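Household Sorting and Storage
Unit 5: Cables, chargers and other small electrical things

Handout for the evening class, Premosbridge Adult Learning Center
Revised 10 January 2024

Before class

Bring one bag of cables from home. Don't sort it first. Last term several people tidied theirs the night before and had nothing to work on. If your bag has a power strip or anything with a cracked casing in it, leave that item at home and read the note on damage near the end.

Why cables get their own unit

Most of the things covered in Units 1 to 4 hold their shape. A plate goes on a stack and stays there. A cable doesn't, and it catches on whatever is next to it. Cables also outlive the devices they came with, so a drawer fills up even in a house that buys very little. In the Cheung household inventory, which we use again in Unit 7, there were 2,104 items in the whole apartment and 33 of them were charging cables. The family used four.

Terms used in this unit

Lead: any cable with a connector on each end.
Adapter: the block or cube that goes into the wall outlet. Some people call it a brick or a plug. In class we say adapter, and keep "plug" for the end of a cable.
Captive lead: a cable that can't be detached from its adapter. Store these as one item.
Orphan: a lead or adapter with no known device.

Order of work

1. Clear a flat surface. A table is better than a bed, where connectors sink into the covers.
2. Tip everything out and spread it until it is one layer deep, or close to it.
3. Take out the adapters. They are the heaviest pieces and they hold the knots in place.
4. Find a loose end and follow it back through the pile. Lift the other cables off it. Don't pull.
5. Lay each freed lead out straight, off to one side, before starting the next.
6. Group by connector type, then by length.
7. Coil, fasten, label.

People usually want to coil as they go. Try to hold off until step 7. A coil made early gets put back on the table and picks up other cables again.

Coiling

Make loops as wide as your hand and let the cable turn the way it wants to. Wrapping tightly around the adapter puts a sharp bend right where the lead joins it, and that is where most of them fail. Fasten with a strip of hook-and-loop tape or a twist tie. Rubber bands dry out and stick to the coating. The Herkolport hardware store sells hook-and-loop tape off the roll – one roll between two people is plenty for this unit.

Color as a first sort
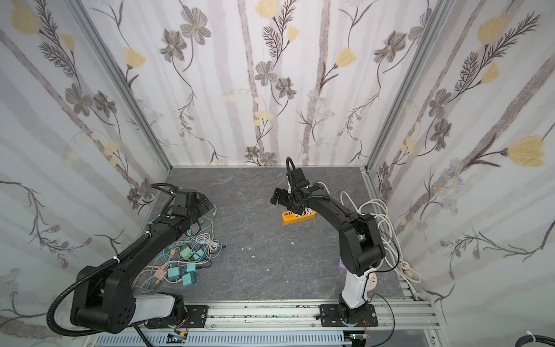

Sorting by color is quick, and it is a fair way to start if the leads came from different sets. It works less well once several colors have looped over each other, because the eye jumps from one strand to the next at each crossing. With teal, light pink, salmon and white strands all in one tangle, pick a single color and stay with it until that lead is out. The teal cube adapters would come out first under step 3, all five of them, including the one tipped at an angle. After that the salmon plug at the lower left makes a reasonable loose end to start from. Remember that color tells you nothing about the connector, so step 6 still has to be done.

Labels

Write the device name and the month on masking tape folded over the lead near the plug. "Kitchen radio, July" is enough. Orphans get a label too, with a question mark. Keep them in one box for a year and then take them to electrical recycling. The Reso collection point accepts leads and adapters together, up to 400 grams per bag at the counter. Anything heavier goes to the yard at the back.

Damage

Set aside any lead with bare wire, scorch marks or a bent connector. Don't tape it up and don't plug it in to see if it still works.

For next time

Finish your own bag and write down how many orphans you ended up with. Read the first section of Unit 6 (batteries) and bring a small lidded container, glass or plastic.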